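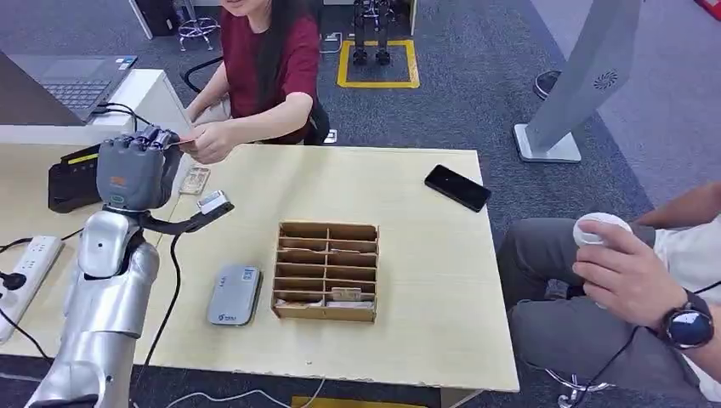
A card changes hands across the table.

Progress report to the Vergara Fund
Zolamholm Neighborhood Reading Project
2 August 2021

Dear Wanda Marchetti,

Thank you again for your patience with us this spring, and for the kind note you sent with the second payment. It went up on the wall by the kettle and it has stayed there.

When I last wrote, in March, we had just moved the adult reading groups into the old shoe shop and were still arguing over where the shelves should go. They ended up along the back wall, and I have to say Emiliano Garrido was right about that and I was wrong. We now have 38 adults signed up, mostly parents and grandparents who want to read with the little ones at home, and a good many of them come to both evening groups.

Your grant paid for the new large-print collection, 200 books in all, and they are hardly ever on the shelf! The cookbooks and the detective stories go out first. The poetry is slower, though Delia Acuña has started reading one poem aloud at the end of her group and a few people have taken a volume home after that.

Two things are behind schedule. The Spanish word lists are still being proofread - Wenceslao Montes has found more to fix than we expected - and the heating has yet to be looked at before winter. We have put aside about 50 dollars a month toward the repair and would like to keep that line in the budget as it stands.

For the fall we plan a third group, in the mornings, for people who work nights. I will send the spending sheet separately, and you are welcome to drop in on any group before then.

With warm thanks,
Renata Domínguez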